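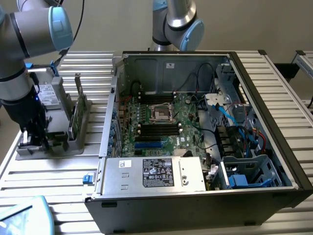 About us

Evard runs food walks and longer eating trips out of Clastley, a town most people pass through on the way to somewhere with a cathedral. We think they're missing lunch.

We began with one route, one guide and a borrowed umbrella. The route went past four bakeries and a cheese counter, and the guests were mostly our relatives, who complained about the hills and then asked when we were doing it again. The hills are still there. We now run 6 walks in Clastley and a week-long trip through the Gondal valley every December, when the smokehouses are going full tilt and the hotels are cheap for reasons you'll understand once you've felt the wind.

What we do

Our walks are slow. You'll cover less ground than a determined toddler, and you'll sit down a lot. We like places where the menu is short and the owner has opinions - the dumpling shop by the bus station, the bar that has been pickling its own herring since 1933 and would prefer you didn't ask for ketchup. Everything you eat is in the price. Drinks are too, up to the point where your guide starts giving you a look.

Groups are small enough to fit around one table, and that is how we decide the number: we measured the table.
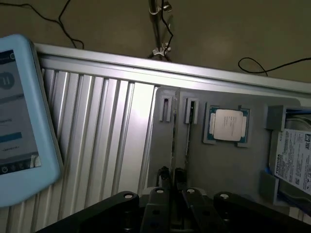

Gray tray and gripper, seen close up.

The Gondal trip is for people who have already done a walk and didn't think it was long enough. You travel by local train, sleep in family guesthouses and spend a morning making sausage, badly. Bring boots. Bring trousers with some give in them.

How we choose our stops

We pay full price for everything we try, and we don't take commissions. A restaurant once offered us 100 free desserts to join the Clastley evening route. We thought about it for longer than we'd like to admit, then said no. The desserts were fine. The soup was not.

We drop a stop when it slips and we go back in a year to see if it has recovered. Two have. One is now a phone shop.
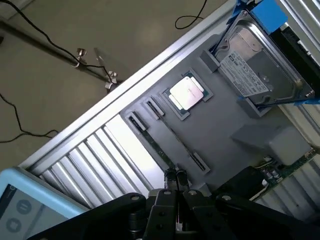

Processor and memory slots on the mounting plate.

Booking and other practical matters

Bookings go through Vanico, our reservations desk, which answers email faster than we do and in a better mood. Tell them about allergies when you book, please, and not halfway through the almond cake. Vegetarians eat well on every walk except the Smokehouse Evening, and the name ought to be a clue.

You can cancel free of charge up to 6 days ahead. Walks go out in the rain.

Page last updated March 10, 2019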